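Household Organization, Session 2: The Box That Was Too Nice to Throw Away
Notes to go with the 2/13/19 class – Bouchra Hamdy, Fairclough Evening Courses
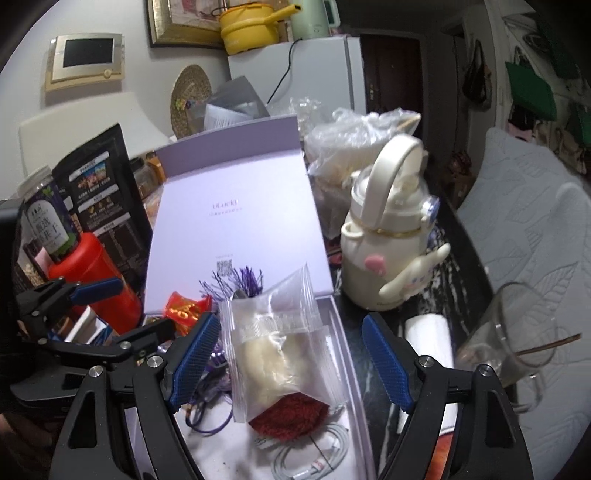
Last time we talked about drawers, and I promised we would get to the table, which in most homes is where everything lands on its way to somewhere else. I call these things "travelers." A traveler has a proper home, it just hasn't gone there yet! The trouble starts when a pretty container gets involved, because a gift box with a good stiff lid feels like a home, and in go the odds and ends. A coiled white charging cable, a tangle of purple cord and a sealed bag with something to eat in it can all end up in the same lavender-white box, and I would bet that many of you have one very much like it (mine is in the hall, and I'm not proud of it).

So, the exercise we started in class. Take one box and sort what is in it by where you would go looking for each thing:

Food goes back to the food, even when it is sealed.
Cables go with cables. Wind them loosely and label them if you have more than one.
Cords, ribbons and tassels go with the wrapping supplies, or with sewing if you sew.
The box itself comes last. Keep it only if you can say what it will hold.

A few of you asked about bottles and jars. Please don't stack them if you can help it. A small jar on top of a tall bottle saves a few inches of table and is a nuisance every time you want the bottle. The same goes for the top of the refrigerator, which I know is tempting for kettles and saucepans – if you use them daily, bring them down.

For next week, read pages 31 to 48 in the course packet and do one box at home. Set a timer if you tend to wander off into old letters, as I do. Bring your list, even if it is short, and we'll begin with the question of gift wrap.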